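Head camera only vs. wrist camera – Kurnero pick-and-place results

tornau_bench
October 3, 2020
We finished the comparison on the Kurnero arm. Same policy, same 38 demonstrations, toy food and a plate on the dark tabletop. With the head camera only, it failed 13 test runs. With a wrist camera added, it failed 7.

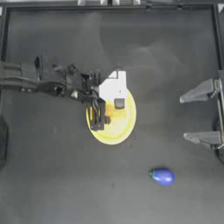
Most of the head-only failures came when the gripper was over the plate. The fingers hide part of the rim from that angle, and the policy tends to let go too early.

srour22
How many seeds? If it was 2 I wouldn't call that a result. We saw gaps that size on Pruremance just from retraining.

tornau_bench
It was 2. More are planned for December.

gridlock_j
I don't buy the occlusion explanation. Early release could be a depth problem. Did you try moving the head camera up?

tornau_bench
No. The mount is fixed on our setup – I'd have to recollect everything.

srour22
Then mask out the wrist view at release and rerun. That needs no new data.

tornau_bench
OK, I can do that one. Will post the numbers in this thread.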